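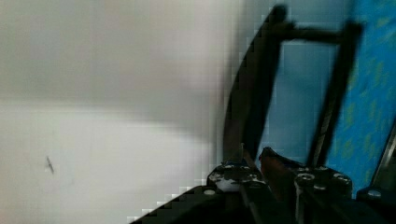

One tenant told us that she had stopped arguing over small marks years ago, as the cost of a day off work to attend a hearing was more than any deposit deduction she had ever been charged. Several others made the same point in shorter form. A deduction for cleaning or for a missing key was seen as fair or unfair, but a deduction for a mark was seen as a matter of who had written it down first.

Figure 2. Small dark mark on a pale surface.

4.2 Minor marks in move-out reports

The Conura file holds 3,880 move-out reports from rental units in Gilel and Tam. Of these, 700 led to a written dispute, and in 286 of the disputes the main item was a minor mark. We use "minor mark" for any scratch, chip, spot or stain that the inspector entered without a measurement. Marks with a stated length or width were coded as damage and are covered in Section 4.3.

Inspectors had no shared rule for telling a scratch from dirt. The Conura form has one line for both, and most inspectors wrote "mark" and moved on (compare Figure 2). In Tam, where the form was filled out by hand until November, some inspectors added a note such as "may wipe off." These notes were dropped when the reports were typed up. We found them only by going back to the paper copies, and we restored them in our coding wherever the handwriting could be read.

The wording had an effect on what came next. Reports that said "scratch" were more likely to end in a deduction than reports that said "mark," even when the amount claimed was the same. Landlords in Gilel seem to have learned this. Their own statements often changed the inspector's "mark" to "scratch" – in a few cases to "gouge" – with no second visit to the unit. Tenants rarely challenged the change of word. They tended to say that the mark had been there when they moved in, a claim that could be checked only if a move-in report was on file.

Move-in reports were often missing or thin. Kitchens and bathrooms were usually described in full, while closets, window sills and the insides of doors were left blank. A blank line was read in different ways by the two local offices. Gilel treated it as "no defect seen." Tam treated it as "not inspected" and gave the tenant the benefit of the doubt.

Sastura, the third town in the wider study, is left out of this section. Its office uses a short checklist with no space for comments, so minor marks cannot be separated from normal wear. We return to the Sastura checklist in Section 6, where we look at the time needed to complete each type of form.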